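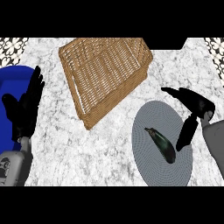 4.2 Picking a wrist pose before picking a path

Most of what went wrong in our first planner came from one lazy decision of mine: I let the arm find a path first and sorted out the hand at the end. It's a natural way to write the code (the path search already existed, so why not call it!), and it gave us lots of lovely smooth motions that finished with the palm facing somewhere useless. So in Doltimska, our planning layer, I turned the order around. We now sample 32 wrist poses per object, score each one for how much finger room it leaves, and only then ask the arm whether it can get there. The eggplant on the round placemat in Figure 3 is the kind of target that pushed me into it. It's long, it lies on a diagonal, and the thumb and fingers have to end up on either side of it, so a few degrees of wrist roll matter far more than a few millimeters of elbow. The score itself is nothing fancy. I take the object's long axis from the segmented points, measure the gap between that axis and the line joining thumb tip and fingertips, and add a penalty whenever a finger link comes too near the counter. We tried a learned score as well, and I liked it a lot, but it was a pain to debug and I kept drifting back to the version I could print out and read.

The second change is in the controller. Vodano, which turns planned waypoints into joint targets, used to replan only when a waypoint was missed. That's fine for one arm. With two arms over the same counter it's a recipe for trouble, because the idle arm is still an obstacle, and a big one. Vodano now treats every link of both arms as live geometry and rechecks the rest of the path at each control step. I was worried about the cost, so we swapped the full meshes for capsules, and the check got cheap enough that I stopped thinking about it. The case I care about most is a long reach, where the forearm sweeps across things the hand has already cleared. 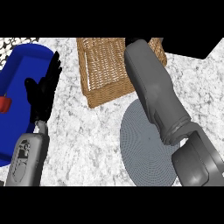 Figure 3. Two views from the simulated counter task. In the second, the right forearm extends over part of the basket and the round mat.

Khương, reading a draft of this section, objected that rechecking both arms at every step hides a scheduling problem we ought to solve up front, and that a planner which reserved space for each arm ahead of time wouldn't need to be so jumpy. It's a fair point, and I went back and forth on it for most of June. Reservations do give calmer motion. They also made the arms wait for each other in layouts where there was plenty of room, so for now I've left them as an option in the config file, switched off by default.

All the tuning was done in Farkska, our simulator wrapper, over 142 scene layouts with a cap of 200 control steps on each reach. Layouts used for tuning were kept out of the evaluation set, and the random seeds are stored with the logs so that a single reach can be replayed on its own. The capsule radii were set by hand and are the same for every layout.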